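Posstead Small Press & Comics Fair: Table and Hall Checklist, With Comments
Posted April 24, 2020 by Carol Heywood | Filed under: festivals, self-publishing, logistics 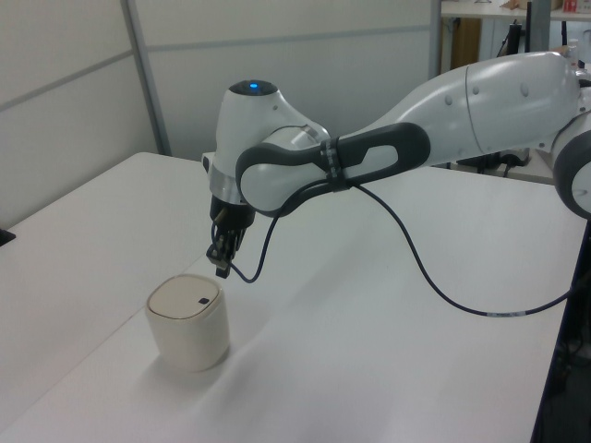

The fair is in November, if it is anywhere, and I have been asked to put last year's inspection sheet online so that exhibitors can see what we look for when we come past with the clipboard. The items are the hall's. The comments are mine, with some from Dindo Dumlao, who held the other clipboard and has firmer views on tape.

A pass is a pass. "Pass with comment" means we let you open and then stood nearby for a bit. "Fix" means you didn't open until it was sorted.

SECTION A: AISLES AND DOORS

A1. Main aisle clear from front doors to stage.
Result: Fix, then pass.
Comment: Blocked at nine in the morning by a standee of a seven-foot otter in a trench coat. It was a very good otter. It now lives behind the Santoso Books table, against the wall, where it frightened people coming out of the restroom.

A2. Both side exits open from the inside with one push.
Result: Pass (east). Fix (west).
Comment: West door had a stack of anthology boxes in front of it. The owner said he'd move them as soon as he sold some. We asked him to move them on a shorter schedule.

A3. Exit signs visible from every row.
Result: Pass with comment.
Comment: Row C had a banner for a graphic memoir hung so high it covered the sign. The banner read THERE IS NO WAY OUT. Banner lowered eighteen inches.

A4. Wheelchair route reaches all rows, including the zine corner.
Result: Fix.
Comment: The zine corner expands. You mark out a square on Friday night and by Saturday lunch it has suburbs. This year the square will be marked in yellow tape and the tape will mean something. (D.D.: It meant something last year. They drew on it.)

SECTION B: TABLES AND DISPLAYS

B1. Table legs locked.
Result: Pass, except table 16.
Comment: Table 16 has one leg that says it's locked and isn't. We know about this table. The hall knows about this table. If you're given table 16, put the light books at the left end and come and find me.

B2. Nothing stacked above shoulder height of a seated person.
Result: Pass with comment.
Comment: Zostari Comics brought a wire spinner rack, a lovely thing, with all the hardcovers in the top pockets and the minicomics at the bottom. It leaned whenever anybody breathed on it. Heavy books go low. I realize heavy books are also the ones you want people to see.

B3. Grid panels tied to each other and to the table.
Result: Fix (four tables).
Comment: String isn't enough. Neither is a bulldog clip, even the big kind. Zip ties at top, middle and bottom. Ask at the front desk, where there's a bag of 200, or was.

B4. Tablecloths don't reach the floor on the aisle side.
Result: Pass with comment.
Comment: Several did. Pinned up with binder clips. One exhibitor objected that this exposed the mess under her table, and I have to say it did.

B5. Adult titles shelved as agreed, with a sign.
Result: Pass.
Comment: On the sheet because the hall put it there under "hazards." I've asked for it to be moved to another heading. For the record, everyone did this properly, and the only complaint all weekend concerned a picture book about a sad potato.

SECTION C: POWER AND LIGHTS

C1. No extension cord plugged into another extension cord.
Result: Fix (two tables).
Comment: Table 9 had a run of three, feeding a string of fairy lights and a phone. The fairy lights were battery-operated. We never did find out what the third cord was for.

C2. Cords crossing walkways are covered.
Result: Pass.
Comment: Rubber covers were borrowed from the Turirley library and have been returned. Thank you to whoever wrote "mind the gutter" on one in chalk. Comics people.

C3. Clip lamps not touching paper or cloth.
Result: Fix (one table).
Comment: A halogen lamp was aimed at a display of original pages from a distance of nearly nothing. Hyun-seo Choo noticed it before we did, moved it, and went back to sketching. Please bring LED lamps only this year. This is now a rule and will be in the exhibitor pack in bold.

C4. Projector secured in the panel room.
Result: Pass with comment.
Comment: It sat on a pile of remaindered art books. The pile was stable. I'd still like a cart.

SECTION D: TOOLS, INKS AND DEMONSTRATIONS

D1. Craft knives capped or closed when not in use.
Result: Fix.
Comment: The bookbinding table had five knives and three caps. Corks are fine. Sticking the blade into an eraser isn't fine, however satisfying.

D2. Long-arm stapler supervised.
Result: Pass.
Comment: Ajith Lobo supervised it for two days and wouldn't let me have a go.

D3. Solvents and spray fixative not used indoors.
Result: Fix.
Comment: Fixative in the stairwell counts as indoors. The stairwell has a roof and everything. There's a marked spot in the yard, downwind of the coffee truck, and the coffee truck has asked me to stress "downwind."

D4. Screen-printing demo has gloves, rags and a lidded bin.
Result: Pass.
Comment: Špela Nedeljković ran this and it was the tidiest corner in the building. She had labeled the rags. If you're planning a demo, write to her first and copy what she does.

D5. Open drinks kept away from stock.
Result: Not inspected.
Comment: We gave up on this one at 10:15. It's your stock.

SECTION E: NUMBERS AND PEOPLE

E1. Head count in panel room at or under the posted limit.
Result: Fix.
Comment: The limit is 117. I don't know who arrived at 117 or what the 118th person would have done to the place, but that's what the plate on the wall says. The autobio panel went over and we had to ask the back row to leave, which they did slowly, sighing, taking notes. Tickets for panels this time. Free, but tickets.

E2. Signing lines run along the wall and away from doors.
Result: Pass with comment.
Comment: The line for Zostari ran along the wall, reached the corner, and then made its own decisions. We need one person at the end of each long line holding a sign that says END OF LINE. Last year's sign was held by a man who only wanted to know where the line ended.

E3. First aid kit stocked and findable.
Result: Pass.
Comment: Used for paper cuts, a blister, and one thumb (see D1). Restocked apart from the small bandages.

E4. Exhibitors know the meeting point.
Result: Fix.
Comment: We asked ten exhibitors and got six answers. One was "the pub." The meeting point is the bike racks on the north side of the parking lot.

SECTION F: NEW ITEMS, DRAFT

These aren't final. The hall is closed and the manager is answering emails from her kitchen, so bear with both of us.

F1. Spacing between tables. We've been told to plan for wider gaps, and wider gaps mean fewer tables. I've drawn the floor plan three ways and hate each of them.

F2. Hand cleaning at the front desk and at every row end. Suppliers currently laugh when I call.

F3. Browsing copies. One per title, on a string or in a sleeve, with the rest kept behind the table. Dindo thinks people will hate this. I think people already read whole books standing up and put them back with the corners bent, so we might get something out of it.

F4. Timed entry for visitors. Depends on F1, and on the hall, and on whether we open at all.

Table fees already paid will be held over or refunded, your choice. Tell me which by email and put your table name in the subject line, as I have a good many messages headed "hi."

COMMENTS (3)

Ajith Lobo
The stapler jams if you go over twelve sheets, and you always go over twelve sheets. Happy to do it again.

Hyun-seo Choo
Can I request not to be on table 16? I was on table 16.

Carol Heywood
Hyun-seo, noted. It's going to the cash desk, and the cash box can go at the left end.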